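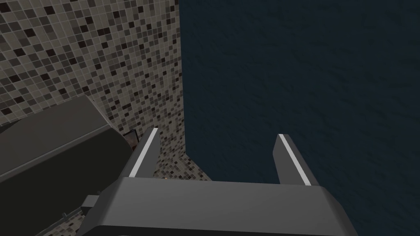
Moving a Small Company onto Shared Accounting Software: What the First Year Required

Posted by Adanech Tufa on 2 August 2024
Filed under: Business Software, Finance Operations

Many companies continue to keep their books in spreadsheets long after the spreadsheets have ceased to serve them. Womside was one such company. When I joined as finance manager, the general ledger was held in a workbook of 16 tabs, and invoices were produced from a separate template that each sales office had altered to its own taste. The monthly close took 11 working days in a good month. The decision to adopt a proper accounting system had already been made in principle, but no product had been chosen and no budget had been set.

This post records how the selection and the migration were carried out. It is intended for readers in companies of a similar size who are considering the same step.

Selecting the product

Three vendors were invited to present. Two offered the features we had listed, and the third withdrew when it learned that we required approval limits by office. The final choice was Admasu, a hosted ledger with purchasing and invoicing modules. Its price was not the lowest. The deciding factor was the way it handles approvals: a purchase order above a set amount cannot be released until a second person has signed it, and the record of that signature cannot be edited later.

Gemechu Hailu, our controller, prepared the comparison that went to the board. He asked each vendor to process the same 99 invoices from our own files, including the awkward ones with partial credits and foreign currency. I would recommend this exercise to any company. A standard demonstration uses clean data, and ours was far from clean.

Preparing the data

The supplier list was the largest single task. We began with 954 supplier records and finished with 830. The difference consisted of duplicates, closed businesses, and a number of entries that had been created for one payment and never used again. Lemlem Ayele reviewed every record against the bank file before it was loaded, and any record without a confirmed tax number was held back until the supplier had replied in writing.

Customer records were simpler, although payment terms had been entered in free text for years. "Net 30," "30 days," and "end of month" had all been used for the same arrangement. These were reduced to four standard terms, and the sales offices were given two weeks to object. One office did, and a fifth term was added for its public sector clients.

Opening balances were loaded at the start of October. We chose that date because it is the first month of our financial year, and comparative figures could then be left in the old workbook for reference.

Connecting other systems

Admasu did not at first communicate with Skasaso, the time recording tool used by our project staff. Billable hours had to be exported and uploaded by hand each week. An outside firm, Sultatance, was engaged to build the connection. Laurier Lachance managed the work on their side and was careful to put every change in writing, a practice that we have since adopted for our own requests.

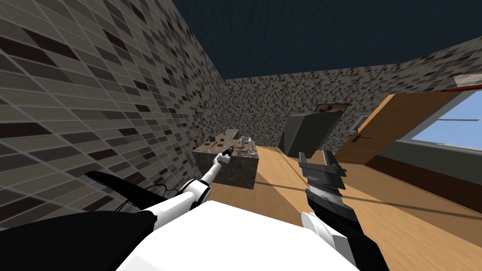

Simulated view of a tiled room with a robot.

The connection was tested in a separate copy of the ledger before it was allowed to post anything to the live books. Testing showed that hours recorded after midnight were assigned to the wrong day. The fault was small in value, but it would have caused disputes with clients who check their statements line by line. It was corrected before release.

Training and support

Each member of staff who raises or approves purchases attended one session of two hours. A shorter session was held for managers who only view reports. Gadisa Sisay wrote the internal guide, and it is kept as a single document so that it can be searched. Questions are sent to one shared mailbox. During the first month most of them concerned passwords and the location of the export button.

We kept the old workbook available in read-only form. Some colleagues continued to keep private copies, and two of these were found to have been used for reporting. A short policy was then issued stating that figures taken from any source other than the ledger may not be sent to clients or to the bank.

Present position

The monthly close now takes five working days. Supplier statements are matched every week, and the auditors were given their own access instead of a box of printed files. Several matters remain open. Expense claims are still submitted on paper at one office, the fixed asset register has not been moved, and the approval limits set at the beginning are too low for the purchasing team, who have asked for a review.

The expense module will be considered next, once the license terms have been received from the vendor. Readers who have used it with more than one currency are invited to leave a comment.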